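Last touched 13th March. If you're reading a fork, the newest copy is in the `kestbridge` folder.

# Kestbridge Sourdough Log

I bake a lot of bread and I write everything down, so this is my baking log turned into a plain CSV (plus a few notes so you don't have to guess what my column names mean!). It covers 58 loaves, all made in the same oven, with flour from two mills – Stikach for the white and Srour for the rye.

## What's in it

- `loaves.csv` – one row per loaf
- `starter.csv` – feeding times, flour used, how high it rose
- `notes.txt` – me grumbling, mostly

## Columns people ask me about

| column | meaning |
|---|---|
| `hyd` | water as a percent of flour weight |
| `bulk_h` | hours from mixing to shaping |
| `fridge` | `y` if it spent the night cold |
| `crumb` | my own score, 1 to 4 |

The crumb score is pure opinion. I gave out very few 4s, and I got pickier as I went, so please don't compare the first loaves with the last ones too seriously.

## Known gaps

I lost the kitchen thermometer for 40 rows, so `room_temp` is blank there. I thought about filling it in from the weather and then decided I'd rather leave a hole than make something up. There are also 2 loaves tagged `nistevholm`, which is the name I gave a seeded recipe I was fiddling with (sunflower, flax, way too much honey). They brown much faster than everything else, so drop them if you're looking at bake times.

Weights are in grams. Times are local and I never fixed the clock change, sorry.

## Using it

Take it, chart it, bake from it. A link back would be nice. If you spot a typo, open an issue and paste the row number. 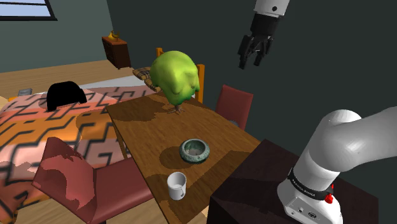 **Does `hyd` count the water in the starter?**

It counts all the water, starter included, and the flour in the starter goes into the flour total too.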